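Too much glare when practicing stitches on a pad, and a blue strand that does not stay in its loops

Posted by Tomás Egan, December 2023
243 views

Good day to all. I have read this site for a long time, and now I have a problem of my own to write.

I study to be a veterinary nurse in Zamudio, and since July I practice suturing at home. The only place where I have enough calm is the bedroom on the upper floor. The pad was ordered from Stivonari, the one with two layers. The upper layer is pale and rather matte, and I have no complaint about it. The lower layer is red and very shiny. Between them there is a raised ridge, and exactly on this ridge I want to place my stitches, with the pale side and the red side joined well.

My difficulty is the light. The curtain is a thin one, gray-white, and it does not stop much. In the morning everything near it becomes washed out. If I put the pad on that side, the red layer throws back so many small white points that I cannot judge where the needle should come out. If I close the room and use only a lamp, the red layer is easier to read, but I lose the pale one, where it curves away at the top into shadow.

The mattress makes it worse, I believe. I have taken off the sheets for the winter washing and it has only its own quilted cover, very pale. The light falls on it and comes back up. On the side near the light I can hardly see the stitched lines of the quilting, it is all one white.

The second thing is the blue practice strand that I use for learning loops before I go to the pad. I put it in one wide loop and a smaller one inside it. The outer one bends too sharply at the lowest point and the inner one wants to become an oval. Should I warm it, stretch it, or change to something softer?

I would like to avoid buying new curtains - the house is rented and the rail is very old.

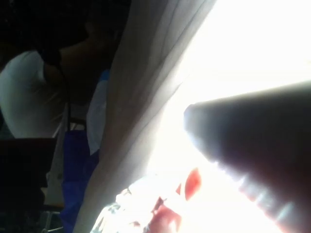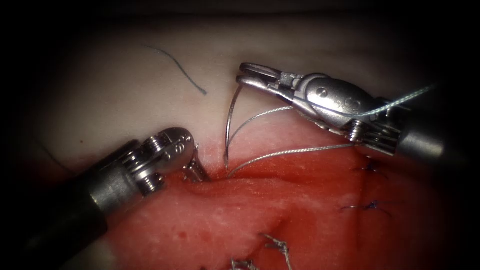
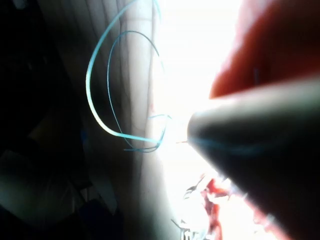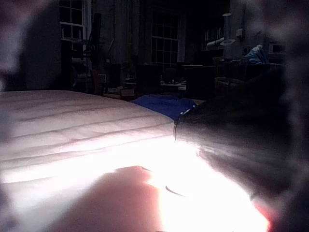
Second picture: the pad, at the ridge between the two layers. Third: the blue strands, one loop inside the other.

I forgot to say that the bed can be moved only a little, the wardrobe is behind it. The lamp is a Gromik with one arm and it has no dimmer. Thank you for your patience with my long text.

grodard
24 votes, marked as helpful

Hello Tomás. I would begin with the mattress, it costs you nothing. Put a dark cover over it while you practice. I see something royal blue lying crumpled at the far edge of yours. If it is a blanket and it is large enough, spread it over the side that gets the most light. A dark gray one would be even better, but blue will also do. A white quilted surface next to a shiny red one is a bad neighbor, you get the light from above and then again from below.

For the curtain: do not buy a new one. Take a flat dark sheet and fix it with clothes pins to the curtain you have, only over the half where the light is strongest. It is light enough for an old rail and you can remove it in one minute.

About the lamp, do not put it over the pad. Put it low and at the side, so the light goes along the ridge and not down on it. The ridge then makes a small shadow and your eye finds it. For the part where the pale layer goes into the dark, lay a sheet of plain white paper standing behind the pad, leaning on some books. It gives back a little soft light, enough for me at least.

If the red layer is still too shiny, dry it with a cloth that leaves no lint and try a very small amount of cornstarch on one corner first. On my pad this was fine and it washed away with cold water. Ask the shop before you do it on the whole surface, some pads become sticky.

miriam_at_the_sink
3 votes

Why not practice in the evening? I do it in the kitchen after dinner and I have no problem with sun.

Tomás Egan, in reply to miriam_at_the_sink:
Thank you, but in the evenings I have classes, and in the kitchen there are my roommates with their pans.

Lower Stitch
9 votes

Only to the second part. I have tried many kinds of cord and colored wire for this.

If it keeps its bend after you let it go, you have something with a metal core, or a stiff plastic. It is good for showing the shape of a loop and poor for learning to tie, it will never lie down as a thread does. Warming does not change it much. Pull it two or three times slowly between thumb and a folded cloth, from one end to the other, and the sharp bend will become softer. It does not go away completely.

For the tying itself I changed to a smooth braided cord, 5 meters of it, the cheapest in the shop. Light blue is a good color against the red layer, so keep to that. When the loops are even in the cord, go to the real thread. I did it in the wrong order, and I had to forget many bad movements of the left hand.

Tomás Egan:
I have put a dark cover on the bed this morning and already the red side is much easier. The paper behind the pad I will try tomorrow. For the cord I must wait until the shop opens again.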